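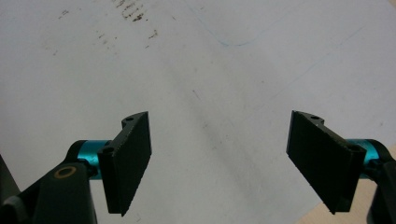

Protokoll der Sitzung der Werkstattgemeinschaft Plukgate
26. Februar 2023, großer Arbeitsraum
Anwesend: 6 stimmberechtigte Mitglieder, beschlussfähig

TOP 1 Protokoll der letzten Sitzung
Genehmigt bei einer Enthaltung. Angemerkt wurde, dass drei der damals beschlossenen Aufgaben weiterhin offen sind, darunter die Beschriftung der Regale. Ein Termin dafür wurde wieder nicht genannt.

TOP 2 Arbeitstische
Es liegt ein Angebot der Firma Stojanović über neue Tischplatten vor, 516 Euro einschließlich Lieferung. Die Gegenrechnung (abschleifen, neu ölen, Material vorhanden) wurde mündlich vorgetragen und kam auf deutlich weniger, allerdings ohne Arbeitszeit. Auf Nachfrage konnte niemand sagen, wer das Schleifen übernimmt. Die Schriftführung hält fest, dass dieselbe Frage schon im April gestellt wurde.
Beschluss: vertagt, bis eine schriftliche Rechnung vorliegt.
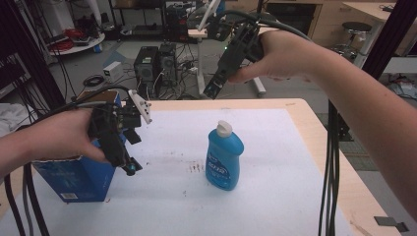 TOP 3 Abdeckungen und Sauberkeit
Der Antrag lautet, die weißen Auflagen künftig nach jeder Nutzung zu wechseln. Dagegen sprach vor allem der Verbrauch: In einer Packung Ilton sind 338 Bögen, und die letzte hat nicht so lange gehalten wie versprochen. Andererseits liegt auf dem Tisch mit dem hellen Holzrahmen derzeit eine Auflage mit kleinen dunkelbraunen Flecken, und so möchte dort niemand Ware auspacken. Ob Wechseln nach Plan daran etwas ändert, wurde bezweifelt – ein Plan hing schon einmal an der Tür. Beschluss: Gewechselt wird bei sichtbaren Flecken, vorerst ohne Liste. Vier Stimmen dafür, zwei dagegen.

TOP 4 Kartons und Lagerung
Vorgeschlagen wurde das Kistensystem von Plallar. Der Prospekt verspricht Platz für bis zu 1000 Kleinteile je Einheit. Wie das gerechnet ist, steht nicht darin. Mehrere Anwesende fragten, warum die vorhandenen Kartons nicht genügen, solange man sie nach dem Auspacken schließt und zurückstellt. 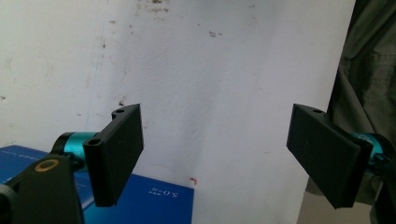 Entgegnet wurde, Kartons würden erfahrungsgemäß nicht zurückgestellt, Kisten dagegen schon. Belege dafür gab es keine. Man einigte sich auf eine einzelne Kiste zur Probe, Kauf nur mit Rückgaberecht.

TOP 5 Verschiedenes
Flaschen sollen nach der Nutzung verschlossen ins Regal. Der Schlüssel zum Nebenraum fehlt immer noch. Nächste Sitzung im April, Einladung folgt per Aushang.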